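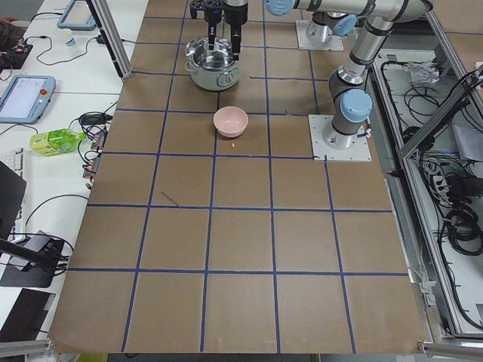

How many examples does it take before the model stops guessing?

More than I had planned for. I budgeted 40 runs per task in May and we are now at 394 for the cooking set, which I keep on the Jeltach drive in batches of 22.

I threw out 8 this morning, all for the same fault: a pause in the middle of the reach. The model copies pauses very well. 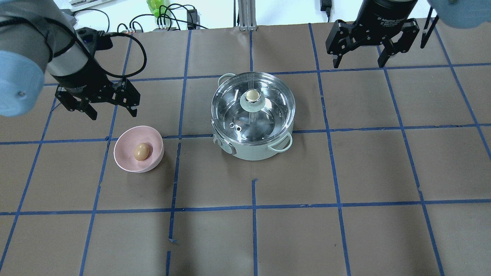 Variety in the starting positions matters more to me now than the raw total. My first batches all began from nearly the same layout, and the policy fell apart when I moved anything. For the egg runs I use the tape grid to pick where the pink bowl and the pot go, and I write the cells in the log before recording. Next batch I want to try the bowl closer to the front.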